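Pre-Service Safety Checklist, Nancombe Community Hall
(with my comments, as usual, sorry for the length)
Checked Friday, March 5, 2021

Hi all. Tatiana Trnka asked me to go through the hall before we start using it again for Sunday worship and the midweek prayer group, so I grabbed the old checklist and a thermos and spent the morning poking at things. Ticks are OK, crosses need doing, and a question mark means I'd like a second opinion.

FRONT ENTRANCE AND FOYER

Door opens outward, no sticking: OK
Lovely and smooth after the new hinges.

Exit sign lit: OK

Mat flat, edges down: X
The corner nearest the hymn book shelf curls up again. I've put tape on it, but it's a trip waiting to happen — could we please just buy a new one?

Ramp and handrail: OK
Rail is solid. I hung off it (all of me!) and it didn't budge. The ramp could do with a sweep, there are gum leaves all over it.

MAIN WORSHIP SPACE

Aisles clear: X
Somebody has parked the keyboard stand across the left aisle. I've moved it. Please leave it behind the lectern when you finish practice, that's its home now.

Chairs stacked no higher than the line on the wall: OK

Candle stand stable, sand tray underneath: ?
The stand is fine, but the tray is a baking tray and there's hardly any sand in it. I'll bring a bag from home.

Extension leads tagged and in date: X
Two leads behind the sound desk have no tag at all. The Bansal heater's lead is tagged and good until July. I've unplugged the others and put them in the box marked DO NOT USE, so please don't use them!

Ceiling fans: OK
The one over the choir still clicks. Annoying during silent prayer, but the mount is tight.
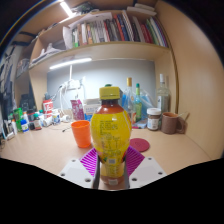

Ramesh Mathur

KITCHEN

Fire blanket on hook: OK

Extinguisher pressure in the green: OK
Pin and seal both there.

Urn: ?
The Himel urn boils well but the lid doesn't clip. I'd keep it for adults only on morning tea duty until I can get a new clip, and well back from the edge of the bench.

Cleaning products kept away from food: OK
Much better than last time, thank you to whoever sorted the cupboard. Now could the same kind person do the drawer with the matches in it?

First aid kit: X
Burn gel is out of date and we're down to the tiny bandaids. I've ordered a refill from Burarico, order 617 if anyone needs to chase it.

OUTSIDE

Assembly point sign visible: X
The bottlebrush has swallowed it. Bring secateurs on Sunday if you've got them.

Car park lights: OK, though I only tried them in daylight so somebody at prayer group have a look on your way out.

STILL TO DO

Mat, leads, first aid refill, bottlebrush, urn clip, sand. Tatiana says there's $500 in the maintenance budget and I reckon that covers the lot with change. We also need one evacuation drill before the Easter services — I'd like to do it straight after the last hymn while everyone is still in their seats. Ring me if you hate that idea.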